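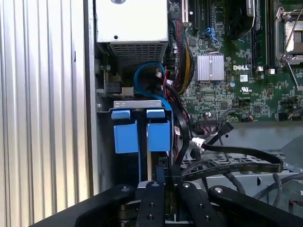

Notebook entry, April - print studio, Navthorpe

Proofing of the Flurelitz portfolio resumed at 9.40 this morning. The edition is confirmed at 18 sets, with five artist's proofs retained by the studio. Chiharu Arai has signed the colour reference for plates one to four. Plate five is held over until the grey is resolved.

The grey continues to print warmer than the approved sheet. Two adjustments were made to the ink: a small addition of blue, then a reduction in extender. The second pull is closer but loses the fine line at the collar. Sota Hoshino recommends returning to the first mix and lightening the wipe. I concur, and will test on offcuts before committing further cotton paper.

Paper stock: 16 full sheets remain from the Bronley order. Misaki Nishimura is to request a quotation for more, same weight, deckle on all edges.

Catalogue text: Mitsuko Shimada queries the date 1619 given for the source engraving. The Salem impression is undated, and the entry should read "early seventeenth century" until she has seen the margin inscription.

Outstanding - tissue interleaving, colophon wording, and Efa Morris's approval of the box cloth.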